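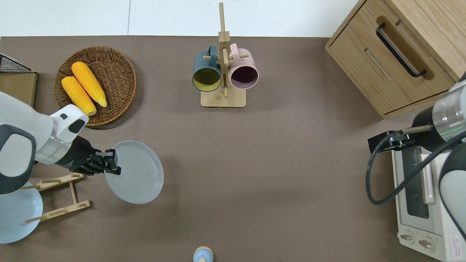
Dish racks again, second round, December. Yae Hosoda wants one rack and one mug tree picked for the shared kitchen before the Skanbridge order goes in, so these are my notes on what we have on the table now. The rack is the light wooden one with thin slats and pegs along the rails. The pale blue plate stands on edge against it, and a light gray one goes with it. The mug tree is at the back, with the teal mug and the pink mug hung by their handles, and the corn is in the round wicker basket off to the side.

**Rack.** Peg spacing suits flat plates. Deep ones lean on their neighbor and the last one slides. The Onov sample had wider gaps but rocked on two of its feet. Pylyp Lysenko sanded those and it still rocked, so I am dropping it. The Stenitero rack weighed 800 g on the kitchen scale – fine to lift with one hand, though it shifts if you push a plate in hard.

**Mug tree.** 243 g for the heaviest mug so far. No tipping with one mug on one side only. Pegs are horizontal, but handles stay put when the table is bumped. Thick handles are a tight fit, and I want to try the stoneware ones from the cupboard.

**Wood finish.** Pylyp thinks the slats need oil before daily use. Tkachenko sent a small tin, no instructions. Tried it on the underside of one slat, still tacky at 4 pm. Leave overnight.

To do:

- weigh the rack with a full load of plates
- ask Yae about a drip tray, none of the samples came with one
- move the corn before oiling anything else
- return the Onov rack, box is under the bench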